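Samby Home Forum > Textiles and table linen

Tablecloth will not sit square on a small square table

Posted by Prullwood

I have a square table on an upper landing, next to the stair railing, and a pale blue cloth for it with white embroidered flowers. The overhang never comes out even. I set one side, walk round, and the opposite side has dropped. The table carries a small tray and some flowers.
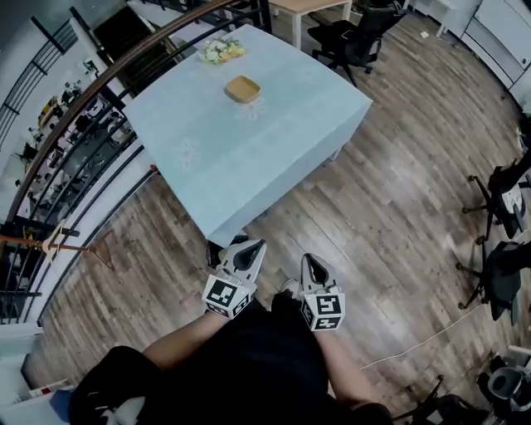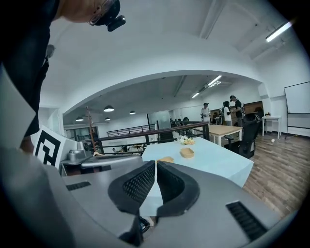
What I have tried

Pulling from the corners. This makes it worse, as the cloth skews and the front panel hangs at a slant. I have also tried lining up the embroidery with the tray, but I am not certain the motifs were placed symmetrically to begin with. The cloth was bought in January and has been washed at 40 on a normal cycle. The care label says the same. I iron it on the cotton setting.

Is there a proper order for doing this, and should the tray go on before or after the cloth is straight?

3 replies

Dvořáček

Put it on after. A tray pins the middle and every later pull turns the cloth around that point.

Order I use:

Fold the cloth in half, then in half again, and press the folds lightly with your hand. The crossing point is the true centre of the cloth.
Mark the centre of the table with a scrap of masking tape. Measure corner to corner both ways if you want it exact.
Put the crossing point on the tape and open the cloth one fold at a time.
Measure the drop at the middle of each side, not at the corners. Corners hang on the bias and stretch, so a figure taken there means very little.
Correct by lifting the cloth and laying it down again. Dragging it along the surface only moves the top layer of the problem.

Ignore the embroidery. On many cloths the motifs are scattered and do not mark the centre or the edge. Line up the hem.

If the drop still differs after this, measure the cloth itself. A cloth sold as square can lose more in one direction than the other in the wash. Mine is 2 cm shorter along the warp and no amount of adjusting will alter that. I split the difference, one centimetre each side.

Firkotex

just use clips. the metal ones, four of them, one per side. done

Sabina Bartoš

Clips will hold a crooked cloth crooked, so follow the steps from Dvořáček first. Two additions.

A smooth table top lets the cloth creep whenever someone brushes past, and a landing gets a lot of passing. A thin felt or flannel underlay, cut 2 cm smaller than the top on every side, stops most of it. It also takes the knocks from the tray.

Secondly, iron the cloth with the grain. If you push the iron diagonally while it is damp you pull the weave out of square, and the hem then hangs at a slant however carefully it is laid. Hang it folded over a rail — not by the corners — until it goes on the table. My mother's cloth dates from 1989 and still measures the same on all four sides.

Flowers laid straight on the cloth may leave marks from sap or pollen, particularly on pale fabric. A saucer or a second small tray under the stems is enough.

Prullwood

Measured it this morning. The cloth is 2 cm longer one way than the other. Will try the tape and the felt.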